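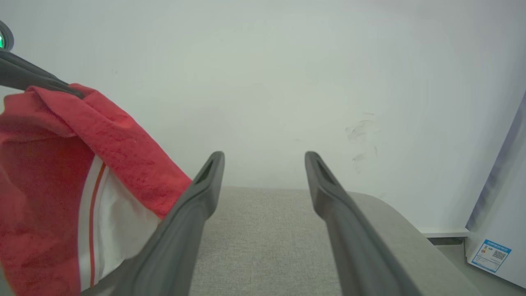 Why do shared houses run out of towels? Our group chose this question for the household economics module after a long evening in which we failed to agree on anything more important. The course handbook asks for "a resource used in common, observed over time." Most groups picked water or electricity, which come with meters. We picked bath towels, which come with arguments. A red terry-cloth towel, crumpled and draped over whatever it landed on, is a fair picture of the resource in its usual state, and the loops in the cloth matter more to this report than we expected when we started.

Background

The house we studied is called Tundeck, after a sign over the door that no tenant has been able to explain. It has 6 residents, two of whom wrote this report (Gert Venter and Lesego Oosthuizen), so we can't claim to be neutral. On moving in, everyone put their towels into one hall closet. The idea was that there would always be a clean one. This was agreed in January, when we were all still being polite.

The reading for week two describes a shared pasture where each farmer adds one more cow until the grass is gone. Our supervisor warned us against forcing every problem into that pasture. We tried to listen, but the closet really did behave a lot like it. Taking a fresh towel costs the taker nothing. Washing a load costs the washer an evening and a fight with the dryer.

Method

We hung a sheet of paper inside the closet door and asked people to initial it when they took a towel and again when they washed one. The first column filled up quickly. The second column had a drawing of a duck in it for most of the study. We also interviewed each resident for a few minutes in the kitchen, including each other, which felt silly and produced our most defensive answers.

After the first stretch we changed the rules. Each person got 2 towels of their own, marked with a colored thread in the corner, and the closet kept a small pile for guests. Gert did the sewing. The quality of the sewing is outside the scope of this report.

Results

Under the old rules, people used a towel once or twice and dropped it in the hamper. Under the new ones, the same people found that a towel could last nearly a week if it was hung up properly. One resident had told us in the first interview that reusing a towel was "medieval." In the second interview she explained to us, at length, the right way to space towels on a rail.

Washing went up in number of loads but down in size, because people now ran a machine for their own things only. This is bad for the water bill and we did not see it coming. We had written a paragraph predicting the opposite and have removed it.

Thick terry was the other surprise. The looped pile holds a lot of water and takes a long time to dry in a bathroom with a window that opens two inches. Residents with thin towels had a dry one every morning. Residents with thick towels had a nicer towel in theory. By the end, the guest pile was being raided on damp days, mostly by owners of thick towels, and mostly after 11 at night.

Limits of the study

The sample is one house. The tally sheet depended on honesty, and on a pen that kept leaving. The weather also got warmer between the two stretches, and warm weather dries towels whether or not anyone owns them. Lesego thinks this explains most of our result. Gert thinks it explains a little of it. We have left both opinions in, as we ran out of time to settle it before the deadline.

What we would do differently

We would study two houses at once and change the rules in only one of them. We would also weigh the laundry, which another group suggested after our presentation and which we should have thought of ourselves. Tundeck has kept the thread system for now. The sheet is still up inside the closet door, and someone has given the duck a hat.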